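Speaker notes – "Who's Looking at Your Ad?"
Proltby small business evening, September. Slot is 35 minutes, leave time for the floor.

Opening

Start without the title slide. Ask who in the room has paid for an ad on something that moves: a bus, a cab, a delivery bike, a person. Wait for hands. Then ask who can name one sale that came from it. Wait longer.

Say up front that I have no product to sell. I ran a print shop's ad accounts for years and I bought plenty of bad space with other people's money. Tonight is mostly about the pitch you'll hear this fall from startups that want to put your name on a screen and walk it past strangers.

The pitch, as I keep hearing it

Social ads are crowded. People scroll past. Your customer is out there on the sidewalk, so go and meet them. All true enough. Then comes the number.

Slide: 1401 impressions.

This came off a report from Gravico, who carry tablets on cargo bikes. A sandwich shop let me use it. One lunchtime, one bike, 1401 impressions. The owner was thrilled. I asked what an impression was and she didn't know, so I read the small print. An impression was a phone that came within range of the bike. The phone could be in a pocket. It could belong to somebody in an upstairs office with the blinds down. It could belong to the rider.

Pause here. People usually laugh at the rider.

What the number leaves out

Repeats. The bike did a loop. The report gave 878 unique devices, two pages further back, in gray type. So a good part of the headline figure was the same phones over again.

Facing. A screen has a front. Anyone behind the bike or across four lanes of traffic counts the same as a person standing at the crosswalk.

Sunlight. Go and look at a tablet outdoors at noon. Bring one if the venue has a window, otherwise just tell them to try it.

And the sandwich shop? She put a code on the ad for a free drink. It was used 18 times. That's a real figure and I'd trust it over the other two. Be fair here – 18 people is not terrible for one lunch. Whether it paid for the bike is a different matter, and she couldn't tell me how many were regulars who would have come in anyway.

The tracking question

Yimer, a competitor, says it solves all this by following the same phone later to see if it enters your store. Two problems. I can't check the match, and neither can you, it arrives as a percentage in an email. Also, ask yourself how your customers would feel about it. If you wouldn't put it on a sign by the register, think hard before you pay for it.

(If someone from Yimer is in the room again, let them speak, keep it short, move on.)

What I'd ask before signing

What counts as one impression, in a sentence, in writing?
Can I see unique people and repeats separately?
Who picks the route, and can I change it midway?
Can I buy one week with no renewal?
What happens if it rains?

Endent did answer all five for me, by the way, and the answers were decent. I still wouldn't call it proof. Good paperwork tells you the company is organized. It doesn't tell you anybody bought a couch.

Cheap test

Pick one offer you use nowhere else. Run it one week on the moving screen, one week on a plain sign outside your door. Same offer, different code. Have the staff write down each one on paper by the register. Compare. Most owners I suggest this to never do the sign week, and I suspect they don't want to know.

Close on the sign week. Thank the hosts, take questions. One that always comes up is below.
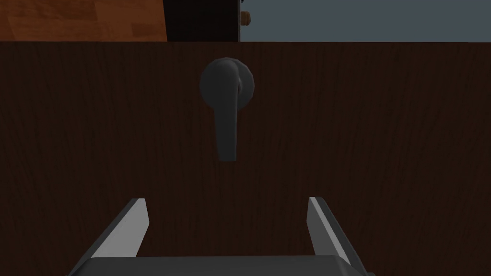
Is a free trial week worth taking from one of these companies?

Take it if you can use your own code and do your own counting; if the only results come from their report, you'll learn very little.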